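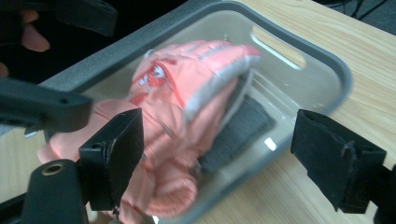
Nov 3, 2019

Coats day! I've been putting this off since the first cold morning, and the rack by the door had got to the point where you couldn't hang anything up without knocking something else down. So the plan was to see what fits in the clear tubs with the gray rims and what has to go in the big bags.

Started with the puffy salmon-pink jacket, the one with the hood and the red drawstring, and it's a beast. I put the dark gray piece flat on the bottom first and the jacket on top, and just bunched up like that it takes most of the tub. There's a bit of floor left at the end with the handle slot, enough for gloves maybe, or a hat if you're not fussy about the hat.

Second go: zip it up, hood folded down inside, sleeves crossed over the back, then roll from the hem and lean on it to get the air out. Much better (for about a minute). The padding comes right back up if you don't get something heavy on it quickly. I used the Nasteler catalog, the fat one, and left it sitting there while I had coffee. It held OK after that.

Tried one of the Plillow compression bags too. It goes wonderfully flat and then you have a stiff pink board that won't lie nicely in anything with rounded corners. Also I don't love squashing the padding that hard if it's going to stay that way until spring. Keeping the bags for the blankets.

Things to remember for the rest:
Tuck the drawstring inside the hood before rolling, it catches on everything.
Empty the pockets. I found 13 cough drops and a Drekport parking stub, all from the same coat.
Flat things go in first, puffy things last.
No more than 2 padded jackets to a tub, and even that is pushing it.

Labels: I'd like to write on the end wall under the slot, so you can read them when the tubs are stacked. The Geraghty marker wiped straight off with my thumb. Tape it is, unless somebody has a better idea, in which case please write it in here and not on a sticky note.

Still to do: the long wool coats (hang, don't fold), the box of scarves, and whatever is in shelf bag 264, which I haven't opened and am slightly afraid of. Want the lot finished before December. Need to check how many lids we have, I could only find the one and it was under the sink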